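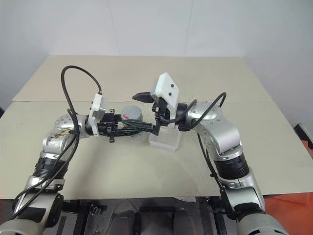

muchen_z
I want to ask how other people store loose tea and small dry things when the kitchen is small. For two years I kept everything in paper bags with a clip, and in February I found little moths in the oats, so the bags are gone. Now I try two kinds of container. One is a gray round one with a flat lid that has a small red mark on top, the other is a small clear box with frosted walls. The gray one keeps light away, but I always forget what I put in it. The clear one shows me a little, but I read that tea does not like light. Which one would you buy more of?
Muchen Zhong

Jivdale
Gray for tea, clear for everything else. Put a strip of tape under the bottom with the name and the month. Not on the lid, lids get mixed up.

pantry_xie
I don't agree about the round ones. I had 21 jars, all round, and in a drawer they waste a lot of space. I changed to square boxes and got one shelf back. Tea in a clear box is fine if the cupboard has a door.

Jivdale
A door helps, but tea also takes the smell of other things. My green tea tasted like cumin after 6 weeks in a box with a bad lid. I would check the lid before the shape.

muchen_z
Thank you both. My cupboard has a door, but it is next to the stove – is the heat a problem too?

pantry_xie
Yes, move the tea. Salt and rice can stay there.

modent44
Does the red mark on the lid mean something? My mother puts a dot of nail polish on the caffeine ones, so she doesn't drink them at night.

muchen_z
I don't know what it is for, but I like your mother's system. I will use red for black tea and leave the herbal ones plain. For the oats I will try the clear box first. Does anybody freeze oats before they go in the box? My neighbor says two days is enough, and I am not sure.

Jivdale
I do four. Let them come back to room temperature before you open the bag, otherwise they get damp.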